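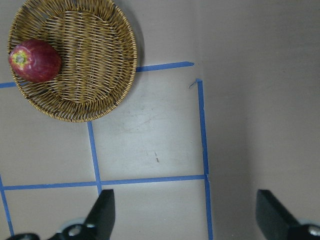
Wrist view, station 2: apple in the basket, fingers open, tape grid on the table.

Handout 4: Pick, Place, and Keeping a Decent Notebook
Intro to Robot Arms, Sarwood evening class
Notes by Karabo Sithole, with additions from Lihua Yao

Welcome back, everyone! Last time we got as far as moving the arm without knocking anything over, and I was so pleased with how patient you all were with the joysticks (and with each other). Now we start on the apple task, and it will keep us busy through the end of the unit.

The blue tape divides the table into cells. Before each run, your partner draws a card and sets the basket down in the cell it names. A little over the line is fine, and please don't fuss with a ruler. We want the starts to vary, so that the arm doesn't learn one lucky spot and nothing else.

A run goes like this. Open the fingers all the way, start recording, bring the arm over the apple, close gently, lift, and set the apple down in the cell on your second card. Then stop recording and write the run in the notebook. Write down the bad ones too! Obadia Ndung'u threw out his misses in February and then spent a whole evening wondering why his numbers looked so lovely.

As a class we are aiming for 200 runs, and we have 148 in the shared folder so far, so we're getting there.

A few things people asked me about:

If a piece of tape starts to lift or curl, press it flat before you record. If it won't stay down, replace that strip and put a note in the book.

An apple lying on its side is harder to grip than you'd think. Come in slowly and watch the wrist view more than the table.

For next class, read the Gatari chapter on grip force and bring one question about it, even a small one. Lihua will be at the front desk early if your login is still giving you trouble.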